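4장. 작업대 준비와 안전 수칙

4.1 시작하기 전에

이 장은 제가 Clollik 셀을 맡고 나서 제일 여러 번 고쳐 쓴 부분이에요. 처음 판은 Shinji Kikuchi 님이 쓰셨는데 딱 한 쪽짜리였고, 그 뒤로 제가 실수할 때마다 한 줄씩 붙다 보니 이만큼 길어졌습니다(네, 대부분 제 실수 맞아요). 3장에서 전원과 네트워크 설정까지 끝냈다고 보고 이어 갈게요. 아직이면 3장부터 마치고 오세요. 순서를 바꾸면 4.3의 영점 확인에서 꼭 막히더라고요.

적용 범위는 팔 두 대가 작업대 하나를 같이 쓰는 구성입니다. 팔이 한 대뿐이면 4.4의 3번과 4번은 건너뛰셔도 돼요. Grurkthorpe 쪽 셀은 울타리 구조가 달라서 별도 부록을 보셔야 합니다.

참고: 이 장에서 "작업 구역"은 상판 위에서 그리퍼가 닿는 곳 전부예요. 상판 가장자리 바깥은 "통로"라고 부릅니다. 저는 처음에 둘을 섞어 쓰다가 점검표를 전부 다시 뽑았어요.

4.2 상판 정리

1. 비상정지 버튼을 누른 상태에서 시작합니다. 화면에 "정지"라고 떠 있어도 버튼은 따로 눌러 주세요. 저는 화면만 믿는 습관을 고치는 데 꽤 오래 걸렸어요.

2. 지난 작업의 물건을 모두 치웁니다. 작은 부품은 손으로 훑지 말고 고개를 숙여 옆에서 보세요. 상판에 광이 있으면 위에서는 빛 반사에 묻혀 잘 안 보이거든요.

3. 마른 천으로 상판을 닦습니다. 알코올은 Schmieder 패드를 붙인 그리퍼에는 금지예요. 상판에 남은 알코올이 패드에 묻으면 표면이 끈적해집니다.

4. 긁힌 자국이나 금이 있는지 봅니다. 손톱이 걸리지 않는 자국은 기록만 하고 계속 쓰면 되고, 손톱이 걸리면 점검표 뒷면에 위치를 그려 두세요. 금 바로 위에는 물건을 놓지 않습니다.

5. 이번 작업의 물건만 올립니다. 한 번에 다 올리지 말고 하나 놓고 카메라 화면 한 번 보고, 또 하나 놓고요. 느려 보여도 이게 결국 빨라요!

주의: 세워 두는 물건은 바닥이 넓은 쪽이 아래로 가야 합니다. 유리로 된 물건은 받침이 흔들리지 않는지 손가락으로 살짝 밀어 보고 나서 전원을 넣으세요.

4.3 물건 배치

배치는 정답이 하나가 아니에요. 그래도 길쭉한 물건, 깨지기 쉬운 물건, 통에 꽂힌 물건을 서로 떨어뜨려 놓는다는 원칙은 지켜 주세요. 길쭉한 물건은 집힌 채로 돌아갈 때 끝이 생각보다 멀리까지 휘둘립니다. 저는 이걸 머리로만 알다가 컵을 하나 넘어뜨리고 나서야 제대로 배웠어요.
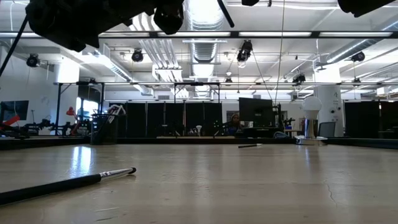

그림 4-1. 배치한 상판. 브러시 두 개는 눕혀 두고, 전구는 오른쪽 뒤에 세우고, 검은 망사 컵은 왼쪽 뒤에 두었습니다.

배치가 끝나면 영점을 확인합니다.

1. 통로에 사람이 없는지 보고 소리 내어 "들어갑니다"라고 말합니다. 혼자 있을 때도요. 좀 민망하지만 금방 익숙해져요.

2. 비상정지를 풀고 속도를 가장 낮은 단계로 둡니다.

3. 팔을 대기 자세로 보냅니다. 대기 자세에서는 그리퍼가 가장 키 큰 물건보다 확실히 위에 있어야 합니다. 애매하면 물건 쪽을 옮기세요. 대기 자세 값을 현장에서 고치는 건 금지입니다.

4. Tutley 점검 프로그램을 열고 영점 항목을 실행합니다. 오류 3518이 나오면 케이블이 당겨진 경우가 제일 많아요. 다시 비상정지를 누르고 케이블이 팔 관절에 감기지 않았는지 본 다음 처음부터 합니다. 오류 788은 카메라와 팔의 시각이 어긋났다는 뜻이라 재시작하면 대개 풀립니다.

참고: 같은 오류가 두 번 이어서 나면 세 번째는 시도하지 말고 Ilham Wibisono 님께 연락하세요. 저도 "한 번만 더" 하다가 오전을 통째로 날린 적이 있습니다.

4.4 작업 중 수칙

1. 팔이 움직이는 동안에는 작업 구역에 손을 넣지 않습니다. 물건이 쓰러져도, 굴러가도 마찬가지예요. 떨어지게 두세요.

2. 머리카락이 길면 묶고, 목걸이 줄이나 출입증 끈은 옷 안에 넣습니다. 소매가 넓은 옷도 걷어 올리고요.

3. 팔 두 대를 동시에 움직일 때는 조작하는 사람 외에 지켜보는 사람이 한 명 더 있어야 합니다. 지켜보는 사람은 비상정지 버튼에 손이 닿는 곳에 서고, 그동안 휴대전화는 보지 않습니다.

4. 두 팔이 상판 가운데를 함께 쓰는 동작은 한쪽이 완전히 빠진 뒤에 다른 쪽을 들여보냅니다. 자동 충돌 방지를 켜 두었어도 똑같이 해 주세요.

5. 의자는 통로 밖에 둡니다. 바퀴 달린 의자는 슬금슬금 들어오니까 쉬는 시간마다 한 번씩 밀어내세요.

경고: 전구 같은 유리 물건이 깨지면 바로 비상정지를 누르고 작업을 끝냅니다. 팔을 대기 자세로 돌리려고 하지 마세요. 조각이 그리퍼에 끼어 있을 수 있습니다. 장갑을 끼고 조각을 치운 다음 그리퍼 패드까지 확인하고 나서 4.2의 1번부터 다시 시작합니다.

4.5 마무리

1. 팔을 대기 자세로 보내고 비상정지를 누릅니다.

2. 물건을 보관함에 돌려놓습니다. 브러시처럼 털이 있는 물건은 털이 눌리지 않게 눕혀 넣어 주세요.

3. 점검표에 이름, 시작 시각, 끝난 시각, 나온 오류 번호를 적습니다. 오류가 없었으면 빈칸으로 두지 말고 "없음"이라고 써 주세요. 빈칸은 깜빡한 건지 진짜 없었던 건지 나중에 알 길이 없어서 제가 전화를 드리게 돼요.

4. 조명은 마지막에 나가는 사람이 끕니다. 카메라 전원은 끄지 않습니다.

4장 최종 수정: 10/12/19. 그리퍼 패드 교체 방법은 5장에 있습니다.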